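Ticket 407
Opened: August 23, 2021
Requested by: Oda Hovland
Location: Derasard, room 10
Category: Furnishings / table linen
Priority: Low
Status: Open - awaiting replacement cloth

Problem as reported
Mark on the grid-pattern tablecloth. Requester states it was still there after a normal wash. Cloth also will not lie flat after ironing. Asks whether the cloth can be treated or has to be replaced.

Log

Entry 1
Asked requester for wash details. Reply: machine wash, warm, standard powder, line dried. No pretreatment. Age of the mark unknown. It was first noticed when the cloth came out of storage.

Entry 2
Tested stain remover on the underside of the hem, left on for 10 minutes, rinsed with cold water. No color transfer to a white rag. White lines not affected. Cleared for use on the face of the cloth.

Entry 3
Treated the mark twice, washed cold after each pass. Mark is lighter but did not come out. A third pass is not recommended - the teal may start to fade before the mark does.

Entry 4
Ironed from the reverse side on medium, cloth slightly damp. Put back on the table and checked along the printed lines, which show any pull in the fabric. Lines still waver in places. Yellow plate set out for reference.

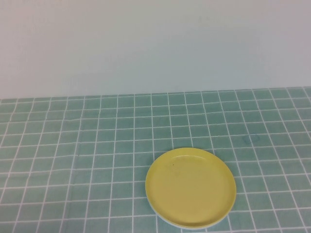 Cloth after entry 4. Remaining mark is the darker blotch to the upper right of the plate.

Entry 5
Small dark specks also noted on the cloth. Not part of the original report. Not treated.

Entry 6
Replacement requested from Wundetti, same pattern, order 223. Current cloth stays in use until delivery, expected in October. Do not bleach. Requester informed.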